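The tidy kitchen is not a moral achievement

Every September the decluttering articles come round again, and every September I read them all, like a man pressing a bruise. This year's crop says I should own 157 things. The number comes from a book called The Statevlow Method, by one Rimantas Vanags, who as far as I can tell arrived at it by counting his own belongings and deciding the rest of us should match.

I have some questions for Mr Vanags, starting with whether a pair of socks is one thing or two. 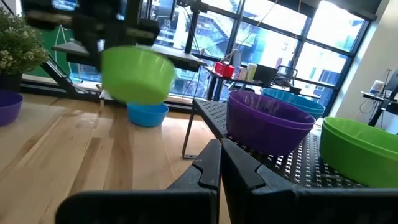
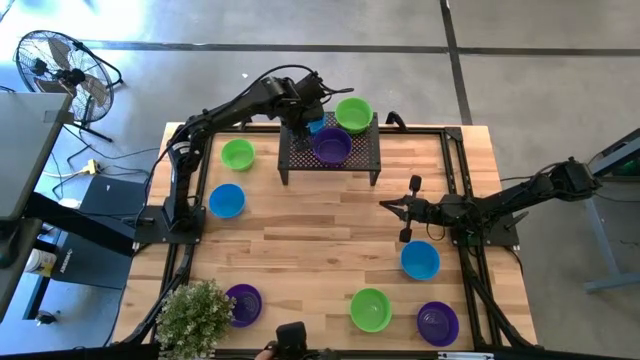
The book answers the sock question on page 7, as it happens. A pair is one thing. A set of cutlery is also one thing, however many forks are in it. A shelf of novels, though, is counted by the volume, and so are "sentimental papers", so a letter from your late mother weighs the same as a full canteen of knives. I'd have thought that would give an editor pause. It doesn't seem to have.

My objection isn't to tidying. I like a clear worktop as much as the next person. What I object to is the claim, repeated in chapter after chapter, that people with fewer possessions are calmer, kinder and better with money. Where is the evidence? There is a survey, carried out by the author among readers of his own newsletter, and they reported feeling much better. I'm sure they did. They'd paid for the course.

And then there's the money. The same website that tells you to throw out your storage tubs will sell you the Clelmont range of storage tubs, in oatmeal. My sister-in-law Inese Rimkutė went through the whole programme last year and got rid of a fondue set, a sewing machine and most of her coats. By spring she had bought another sewing machine and two coats. The fondue set she doesn't miss, and I'll give the method that one.

People with spare cash can afford to own very little. If you can replace a drill whenever you need a drill, by all means give away the drill. My neighbour Kristaps Kivi keeps 1000 screws in old coffee tins and hasn't called out a tradesman in all the years I've lived next to him. Under the Statevlow rules he is a hoarder with a problem to confront. I'd call him the only person in our street who can fix a gate.

The defenders say I'm taking it too literally. Merike Zariņš, writing in our local paper, called the number "a gentle provocation". Maybe so – but the book has a chart at the back with boxes to tick, and a paragraph about what to do if your husband won't cooperate. That doesn't sound very gentle to me. It sounds like the diet books of my childhood, with the same promise that a new person is waiting underneath once enough has been taken away.

I did try it, for the sake of fairness. I got as far as the kitchen drawer, the one with the string and the dead batteries. The batteries went to the recycling point, where they should have gone long ago. I kept the string, and used a length of it that same evening to tie up the beans.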